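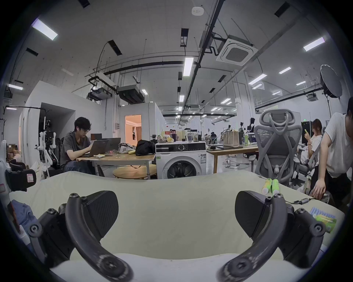
*Part of the open-plan workroom at Torine, with a washing machine, desks and a padded work surface.*

**Torine** is a robotics workshop run by the firm Skudico. It prepares recordings of household tasks, mainly folding, sorting and tidying, which are used to train robot arms. The workshop opened in February with a staff of 3 and is best known for moving from remote-controlled arms to hand-held grippers.

## Working methods

Under the first system, known as Urrego, an operator sat at a console and steered an arm through each task. Staff found the work slow, and a shift seldom produced more than 600 usable recordings. With hand-held grippers the operator stands at the task and does it directly, one device in each hand. The usual figure is now about 1,000 per shift.
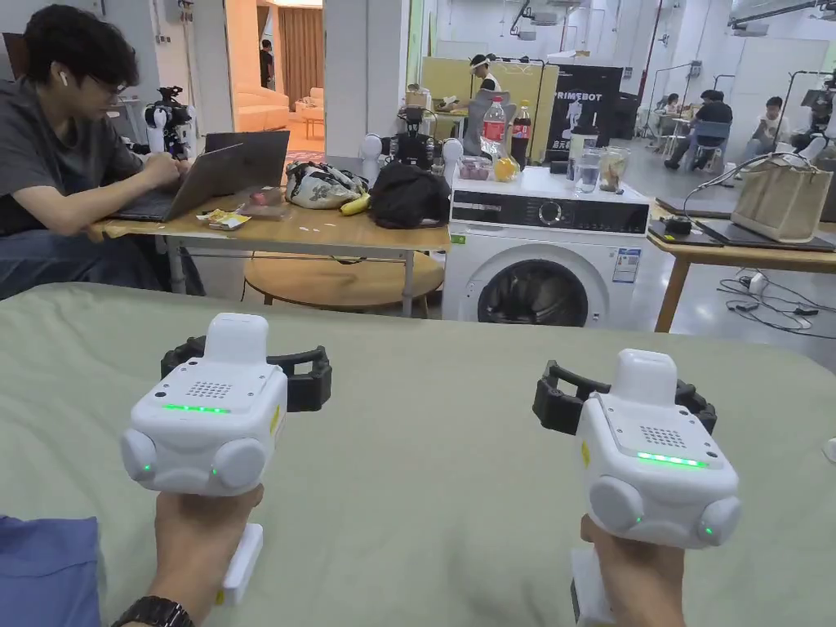
*A pair of hand-held grippers over a green sheet, with a folded blue cloth at the corner.*

Recordings are checked on laptops in the same room, using a program called Stellia. It rejects files with missing data and passes doubtful ones to a person. Checking was once a separate job – it is now shared among the operators, who change places during the day.

## Effects on staff

The change removed most console work and made the job more physical. Operators reported sore wrists and shoulders in the first weeks, and Skudico brought in shorter turns and seated checking between them. New starters are trained in days, where the console had taken weeks.

Opinions on the checking program are mixed. Some staff welcome the end of routine viewing, while others say that they learn less about why a recording fails. Pay was at first tied to the number of accepted files. This was dropped after complaints that the program rejected good work, and operators are now paid by the hour.

## Output

By October 25, 2020 the workshop had completed 3,000 hours of recordings. Most of them show cloth items.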